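Folding shorts and pants so they stay folded
Laundry and Linen > Drawers and storage
116 comments · 120 shares

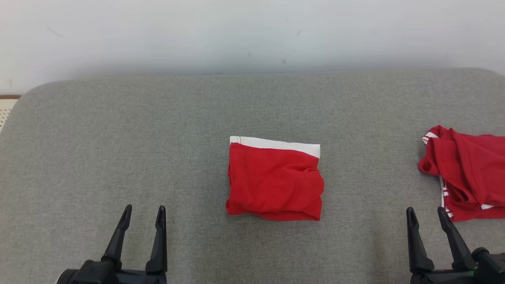 Red one, folded, waistband at the top.

flirkden_dal
I've been folding the small things into squares on the grey seat before they go in the drawer. They look fine on the seat. By the next morning half of them have opened up. I fold the sides in, then bring the legs up behind the waistband. Am I missing a step?

prulta88
You need to tuck it. Sides in, roll or fold up from the bottom, then push the end inside the waistband so the elastic holds it. Mine survive a week away in a rucksack.

Share · 5 replies

K. Wysocka
I wouldn't tuck. It pulls the elastic every time you do it and the band goes wavy. I did it for a couple of years and ended up throwing out a whole drawer of pants. Fold flat and stand them on end in a box, packed close enough that they can't open.

prulta88
Elastic goes wavy from the tumble dryer. Tucking barely stretches it compared with putting them on.

K. Wysocka
I don't own a dryer.

pristhorpe_lane
Fold on something hard. Upholstery gives when you press down and you never get a proper crease. The bottom edge on that red one is bunched up a bit, and I get the same if I do them on the bed. Kitchen worktop sorts it.

flirkden_dal
Worktop is usually covered in dishes, but I'll try the ironing board. Drawer is a Malinowski one, quite deep, so standing them up might leave a lot of gap on top.

Share · 2 replies

Dalibor Čierny
Deep drawer, use shoe box lids as dividers and put a second layer over the first. Cost me nothing. I was going to buy the fabric ones last August and never did.

pristhorpe_lane
Two layers means you only ever wear the top one.

Dalibor Čierny
Swap them on wash day.

moth_and_peg
I stopped folding pants years ago. They go in the drawer in a heap and the drawer shuts. Shorts I do fold, in half and in half again.

flirkden_dal
Tried the tuck on three pairs and stood the rest up in a lid. Will see which ones are still square at the end of the week.

Load more comments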